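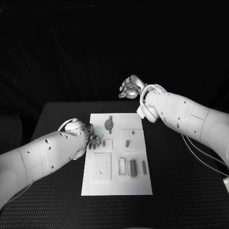

Visit to the open day at Juhl, November

I arrived at the Juhl training center a little after nine in the morning, with the bus from Furkach. The trip takes almost 7 kilometers longer than by car, because the bus goes through all the villages, but the stop is directly at the gate. At the reception I got a paper badge and a plan of the building. The plan was for the old layout, so I went first to the wrong floor.

The theme this year was assembly: how people learn to put small parts together, and what a good practice task looks like. I teach this subject to beginners, so I was mostly interested in the boards. An assembly board is a simple idea. You take a flat panel, you fix on it some places where parts must go, and the learner works on it again and again. A gear has to sit on its peg. A plate has to go in the correct direction. When everything is on one panel, you can put it on any table and start.

I liked best the white rectangular board. It was lying on a black table with a dark curtain of fabric behind it, and with this background the parts were very easy to see. There was a gray gear standing upright near the top, with a small knob over it and a small peg under it, and also a small slotted plate. At my school our boards are brown and the parts are brown too, and after one hour the eyes are tired. I made a note to paint ours.

In the next room the company Tremik showed its training sets. They come in a case with 400 pieces, sorted in trays by size. The lady at the stand explained that most schools lose the smallest pins in the first month, so now there is an extra bag in the lid. I asked for the price and it was more than I hoped, but they sell the trays also separately.

After lunch (soup, bread, and a very good plum cake) I went to the workshop of Skillero. We were two people at each table and had to write a practice task for a learner who has never held a gear before. It was harder than I thought. My partner and I wrote three steps, and the group at the next table could not follow the second one. We had written "turn it around" and they did not know around which side. So we changed it to "turn it until the slot is facing you", and then it was clear. I will use this exercise with my colleagues.

Some practical things for those who want to go next year. The coat room is small and was full before ten. Coffee is free, lunch you pay in cash. The talks in the big hall are difficult to hear from the back rows – sit in front if you can. The handouts are only on paper, and the ones about gears were finished by noon, but you can leave your address at the reception and they send them by mail. Mine are not here yet.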